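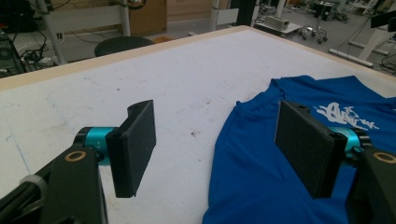 필트베르크(Piltberg) 제본 공방 오픈데이 다녀온 이야기

사실 갈까 말까 엄청 고민했어요. 숙소에서 버스로 한 시간 넘게 들어가야 하고, 그나마 돌아오는 막차가 저녁 7시라고 해서요. 그런데 제가 취미로 노트 묶기 시작한 게 벌써 꽤 됐잖아요(예전 글 보신 분들은 아시죠, 그 삐뚤빼뚤한 첫 작품...). 실 제본을 진짜로 업으로 하는 사람들이 문을 열어 준다는데 안 가면 두고두고 후회할 것 같더라고요. 그래서 아침에 빵 하나 사 들고 버스 탔습니다!

정류장에서 내리면 바로 오르막이에요. 지도에는 평지처럼 나오는데 속지 마세요. 그롤티츠(Groltitz) 광장 쪽에서 올라가는 길이 있고 강변에서 돌아가는 길이 있는데, 저는 모르고 광장 쪽으로 갔다가 계단만 실컷 탔어요. 강변 길이 훨씬 편해요. 내려올 때 알았네요.

공방은 옛날 양조장 건물 2층을 쓰고 있어요. 입장료는 없고 입구에서 이름만 적으면 됩니다. 들어가자마자 풀 냄새랑 종이 냄새가 확 나는데, 저는 이 냄새가 왜 이렇게 좋은지 모르겠어요. 같이 간 친구는 머리 아프다고 창가에만 붙어 있었어요 ㅎㅎ

안내는 오비디우 라자르(Ovidiu Lazăr) 씨가 해 주셨어요. 여기서 일한 지 14년 됐다고 하시는데 말이 굉장히 빠르세요. 영어랑 독일어를 섞어서 하시니까 저는 반쯤은 손짓으로 알아들은 것 같아요. 그래도 손으로 보여 주시는 게 워낙 많아서 따라가는 데 큰 문제는 없었어요.

첫 순서는 종이 결 얘기였어요. 책등이랑 종이 결이 나란해야 책이 잘 펴진다는 건 저도 알고 있었는데, 라자르 씨가 결을 일부러 틀리게 묶은 책을 하나 가져와서 만져 보라고 하시더라고요. 와, 이게 손으로 만져 보면 차이가 완전 달라요. 펼쳐 놔도 자꾸 닫히려고 하고 책등 쪽이 울퉁불퉁하고요. 집에 있는 제 노트들이 왜 그 모양이었는지 한 방에 이해했습니다. 결 확인은 종이 귀퉁이를 살짝 구부려 보는 걸로 하신대요. 덜 버티는 쪽이 결 방향이고, 두꺼운 판지도 똑같이 하면 된다고요.

그다음이 실 꿰기. 리넨실에 밀랍을 먹이는데 저는 늘 밀랍을 너무 많이 썼나 봐요. 제가 하는 걸 보시더니 바로 고개를 저으셨어요. 한 번 쓱, 끝. 그 정도면 충분하다고 하셨어요. 실 길이도 한꺼번에 길게 잡지 말고 팔 길이 정도로 잘라 쓰다가 중간에 이어 가래요. 저는 매듭 만들기 싫어서 무식하게 길게 뽑아 쓰다가 매번 엉켰거든요. 이음 매듭은 접장 안쪽에 숨기면 된다는데 그 매듭을 세 번 보고도 아직 모르겠어요. 누가 좀 알려 주세요...

제일 기대했던 건 프레스였는데요, 창고 안쪽에 켈멘디(Kelmendi)라는 오래된 주철 프레스가 있어요. 무게가 300킬로그램이라 이 건물에 들일 때 벽을 일부 헐었대요. 손잡이를 돌려 보게 해 주셔서 저도 해 봤는데 생각보다 부드럽게 돌아가요. 대신 마지막 반 바퀴가 안 돌아가서 친구까지 불러서 둘이 매달렸어요. 책은 이 안에서 하룻밤 두는 게 기본이고, 비 오는 철에는 더 오래 둔다고 합니다.

책장에 꽂힌 견본들도 한참 봤어요. 마블링 종이 코너에 제일 오래 있었던 것 같아요. 줄레리어(Zulelier)라는 상표로 공방에서 직접 만들어 파는 종이가 있는데 무늬 번호가 109번까지 있더라고요. 파랑이랑 황토색이 섞인 물결무늬가 너무 예뻐서 두 장 샀어요. 말아서 통에 넣어 주시는데 통값은 따로 받으니까 집에 있는 분들은 챙겨 가세요.

점심은 공방 마당에서 파는 수프를 먹었어요. 완두콩이랑 훈제 고기가 들어간 건데 짭짤하고 빵이랑 먹으면 딱이에요. 앉을 자리가 별로 없어서 담벼락에 걸터앉아 먹었는데 그것도 나름 좋았어요. 고양이 한 마리가 와서 계속 쳐다보길래 고기 조금 뜯어 줬습니다.

오후에는 체험 시간이 있어서 작은 수첩을 하나 묶어 왔어요. 접장 접고, 송곳으로 구멍 뚫고, 꿰매고, 표지 붙이고. 뼈칼로 접은 선을 문지를 때 종이를 한 장 덧대면 번들거리지 않는다는 것도 처음 알았어요. 저는 표지를 거꾸로 붙일 뻔했는데 옆자리 아주머니가 잡아 주셨고요, 그분은 이미 두 권째 묶고 계시더라고요. 손이 어쩜 그렇게 빠르신지!

아쉬운 점도 있어요. 가죽 작업실은 준비 중이라 못 봤고, 설명문이 현지어로만 되어 있어서 혼자 가시면 좀 답답할 수 있어요. 화장실은 1층 바깥쪽에 하나뿐이라 줄이 꽤 깁니다. 체험은 선착순이고 점심 전에 이름을 올려야 해요. 저희는 거의 끝 순서였어요.

다음 오픈데이는 내년 3월이라고 들었어요. 그때는 가죽 쪽도 연다고 하니까 저는 또 갈 생각이에요. 혹시 가실 분 계시면 댓글 주세요. 버스 시간표 찍어 온 게 있어서 보내 드릴 수 있어요. 아, 그리고 강변 길로 올라가세요. 꼭이요.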